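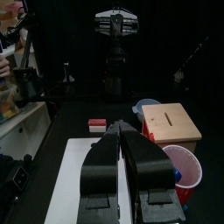 2. Status at May 26, 2020

Both arms are mounted in the Trakcombe workshop and run from one controller. The wrist camera on the first arm is calibrated. Calibration of the second is open; Wumpini Quartey has it.

The test set stays on the black tabletop: the slotted wooden box, the cup, the white board and small blocks. Gripper force is capped at 20 N.
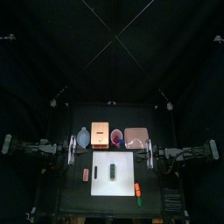 Cable routing inside the enclosure is provisional -- final clips are on order from Bradwood. Spending stands at $808. The next report is due in November.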